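Store support – ticket history
Subject: Cart discount drops off at checkout for logged-in customers
Store: Kaufmann Party & Table
Extension: Getiver Tiered Pricing
Status: Closed
Opened by: Chiamaka Adebisi
Assigned to: Ifeanyi Nwosu, Rivden support
Opened: 1 July 2023

Chiamaka Adebisi wrote:

We sell party goods and tableware and we use Getiver for quantity discounts. The rule is simple. Buy 10 or more packs from the Paper Goods category and you get 15 percent off those packs. It has worked since March without any trouble.

Starting this week, customers who are logged in see the discount in the cart, but when they get to the payment step the total goes back to full price. Guests are fine. I have tested it myself with a guest checkout and with my own customer account and got the same result each time. Two customers have written in about it and I refunded the difference by hand.

What I have tried so far:
Flushed the store cache from the admin.
Saved the rule again without changing anything.
Turned the rule off, waited a few minutes, turned it back on.
Logged in from a different browser.

None of that changed anything. We did not install any new extensions this week. Our developer updated the Prisel shipping module, but that has nothing to do with prices as far as I know.

Ifeanyi Nwosu wrote:

Thanks, the steps help. I have a few things to check before I ask for access.

Please open the rule in the admin and send me what is set under Customer Groups. Also let me know if the customers who reported it are in the General group or in another group. Then go to the order totals settings and send me the sort order numbers for Subtotal, Discount, Shipping and Tax.

Please also send the exact version of Prisel you were on before the update and the one you are on now. If your developer has a changelog, paste it here.

Do not disable Prisel on the live store yet.

Chiamaka Adebisi wrote:

Customer Groups on the rule: Not Logged In, General, Wholesale. All three are highlighted. My test account is General. One of the customers is General and the other one is Wholesale.

Sort order: Subtotal 10, Discount 20, Shipping 30, Tax 40. I don't think anyone has ever touched those.

I asked the developer about Prisel. He only kept a note saying he went to the latest version. He is looking for the old number.

One more thing I noticed. If I log in and pick store pickup, the discount stays. It only goes away when I pick a delivery method. I placed the test with 12 packs of the 8 oz cups, in mixed colors.
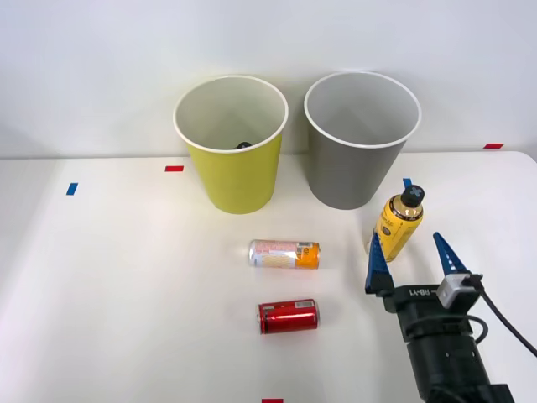
I also tried it with plates and napkins from the same category and the result is the same, so I don't think it is tied to a product. Items outside the category were never discounted and still aren't.

Ifeanyi Nwosu wrote:

The pickup detail is useful. It means the rule itself is matching and something runs after it when a delivery method is chosen. Sort order is fine, leave it as is.

Logged-in customers have a saved address, so delivery rates get collected as soon as the payment step loads. Guests type the address in first and the rates are collected earlier. My guess is that the cart totals are being collected a second time for logged-in customers and our discount is not applied on the second pass.

Can you give me access to a staging copy? I need admin and a way to read the log files. Please put the login details in the private notes field and not in the ticket body.

Chiamaka Adebisi wrote:

Staging is up and the login is in the private notes. It was copied last night, so it has the same rule and the same modules. Payment is in test mode. You can place as many orders as you want there.

The order emails are switched off on staging. Please check that they are still off before you start, because last time a test order went to a real customer.

Ifeanyi Nwosu wrote:

Emails confirmed off. Log of what I did on staging:

Step 1. Logged in with a General account that has a saved address. Added 12 packs, went to the cart. Discount shown correctly.

Step 2. Went to payment with flat rate delivery. Discount gone. Reproduced.

Step 3. Same cart, store pickup. Discount stays.

Step 4. Turned on debug logging in Getiver and repeated step 2. The log shows the rule applied once, then a second totals run where the rule is skipped. The reason given is "quote items already processed."

Step 5. Disabled Prisel on staging, flushed the cache, repeated step 2. Discount stays.

Step 6. Enabled Prisel again. Discount gone again.

So the two modules are in conflict. The new Prisel version resets the item prices when it recalculates delivery, and then asks for totals again. Getiver marks each item after the first run so that the discount is not taken twice, and it does not clear that mark when another module resets the price. On our side that mark should be cleared, so I am treating this as a bug in Getiver and not asking you to go back to them about it.

The debug log on staging had 2,382 lines after a few test orders, so please make sure debug logging is never left on for the live store. I have turned it off on staging.

Chiamaka Adebisi wrote:

OK, that makes sense to me. What should we do until there is a fix? We have a busy weekend coming and I would like to stop doing refunds by hand. The developer could roll back Prisel but he says the old version has a problem with one of the carriers.

Ifeanyi Nwosu wrote:

You don't need to roll back. There is a setting that gets around it:

Go to Stores, Configuration, Getiver, Tiered Pricing, Advanced.
Set "Recalculate on every totals run" to Yes.
Save and flush the configuration cache.

It is off by default and makes the cart a little slower – on staging I could not notice it with 17 items in the cart. Stores with very large carts may want to wait for the patch.

I tested with this setting on. General account with delivery: correct. Wholesale account with delivery: correct. Guest with delivery: correct. Pickup for all three: correct. The discount was taken once in each case.

Chiamaka Adebisi wrote:

Changed on live. My own test order went through at the right price. I will keep the ticket open for a few days if that is all right.

Also, is there a way to find the orders that were charged full price by mistake? Only two people complained but there must be others.

Ifeanyi Nwosu wrote:

Fine to keep it open.

For the orders, go to the order grid and filter by purchase date, starting from when Prisel was updated. Add the Discount Amount column and sort by it. Any order with 10 or more packs from the category and a zero in that column was affected, unless it was placed with another rule active. The grid does not show quantity per category, so you will have to open the ones with a zero and look. Export to CSV works too if your developer prefers that.

Chiamaka Adebisi wrote:

Found 7 orders, including the two I already refunded. The rest are refunded now as well. No new complaints.

The developer found the old Prisel number in a backup and I put it in the private notes in case you need it.

Ifeanyi Nwosu wrote:

Got it, thank you. The patch is attached to the private notes. Install it on staging first, then set "Recalculate on every totals run" back to No and repeat the delivery test with a logged-in account. If the discount stays, do the same on live.

Chiamaka Adebisi wrote:

Patch is on staging and live. Setting is back to No. Tested with General and Wholesale, both with flat rate delivery, and both totals are right. You can close this.

Ifeanyi Nwosu changed status to Closed.
Resolution: Patch supplied. Conflict between Getiver Tiered Pricing and Prisel on second totals run.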